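Kit de Flutuação e Triagem Indutero 65
Fabricante: Stonell
Ref.: 1749

O Indutero 65 é um sistema de flutuação para recuperar sementes, carvões e pequenos restos de fauna a partir de sedimentos arqueológicos. Foi pensado para equipas que trabalham longe de um laboratório e que precisam de tratar as amostras no próprio estaleiro da escavação. O depósito leva 65 litros e desmonta-se em duas partes, que cabem na bagageira de uma carrinha.

A água entra por baixo, através de um difusor em anel, e sai por um bico lateral para a malha de recolha. A fração pesada fica retida na rede interior. O caudal regula-se numa única torneira, com marcas gravadas para solos arenosos, francos e argilosos.
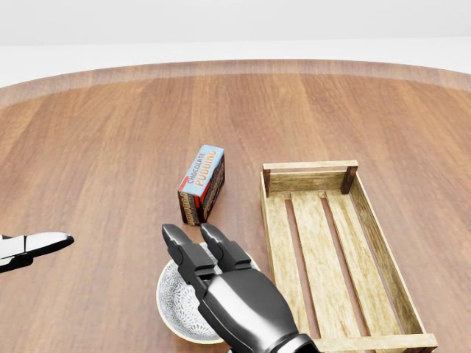 Conteúdo do kit

Depósito em polietileno com bico de descarga
Difusor em anel e torneira de regulação
Rede interior para a fração pesada, malha de 1 mm
Malha de recolha Poreo, 0,25 mm (6 unidades)
Mangueira de 5 m com engates rápidos
Etiquetas impermeáveis e lápis
Manual em português e inglês

Utilização

Encha o depósito até à linha gravada antes de deitar o sedimento. Amostras muito argilosas devem ficar de molho de um dia para o outro. Deite a terra aos poucos e mexa com a mão, sem raspar a rede. Quando deixar de subir material, feche a torneira, retire a malha Poreo e pendure-a à sombra. Secar ao sol estala os carvões e dificulta a identificação das espécies.
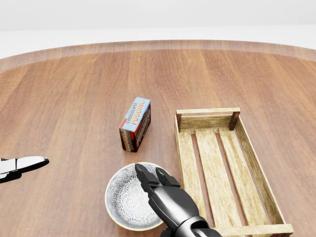

A rede interior só se levanta depois de esvaziar o depósito pela válvula do fundo. Entre amostras, lave tudo com água limpa, incluindo o bico, onde as sementes pequenas costumam ficar presas e contaminam a amostra seguinte.

Hertta Tikkanen, arqueobotânica, usou o kit na campanha de Guerra e deixou-nos esta nota: "Prefiro a malha Poreo às de tecido comum, não deforma depois de molhada. A mangueira podia ser mais comprida."

Preço e entrega

295 € com IVA incluído. As encomendas feitas até às 15h saem no dia útil seguinte. O depósito tem garantia de três anos; as malhas são consumíveis e não estão abrangidas.

Peças avulsas

Malha Poreo 0,25 mm
Malha Poreo 0,5 mm
Junta da válvula de fundo
Mangueira de 10 m

Para escolas e museus emitimos fatura proforma a pedido. Indique a referência 1749 e a morada de entrega.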